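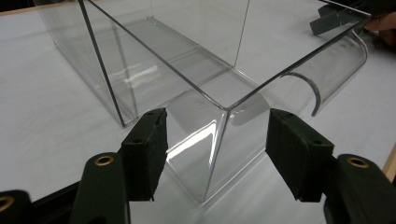
Clear-object perception: progress to the end of August

Jade Dunmore, for the Stistetti fund
August

We've had a good summer at Telberg, and I'm glad to say the edge finder is in much better shape than when I last wrote. It now works from rims and corners first and leaves the flat walls until later — glare on clear plastic was fooling the old depth code badly.

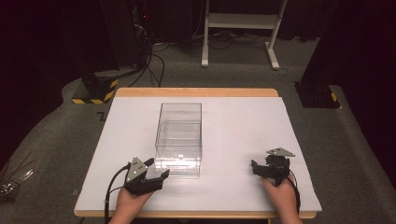
Do we need more money for sensors? None this year, as the remaining faults are all in the software.

We have 906 labelled clips in the store, and the new labelling tool (Rudd, which you kindly paid for) lets us mark a corner once and carry it through both gripper views. 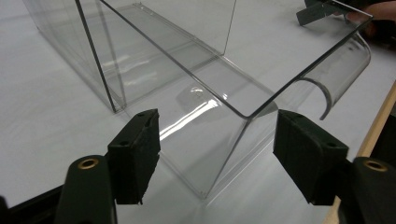

Clear acrylic between the open fingers, with a second gripper at the upper right.

On our test set the corner is now found in 65 per cent of clips, against a target of 60, and I was so pleased that I ran it again before telling anyone! The planner is further behind. It still treats a curved flap as if it were a solid wall,
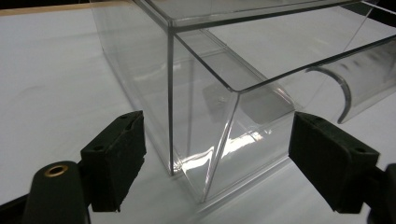 and so it takes the long way round when a short reach would do. Brarkley have lent us their path checker, and we have seven open faults to work through with it before the next payment falls due.

3 comments · 12 shares

Related
Rudd labelling tool: notes for new users
Telberg spring report
Path checking with Brarkley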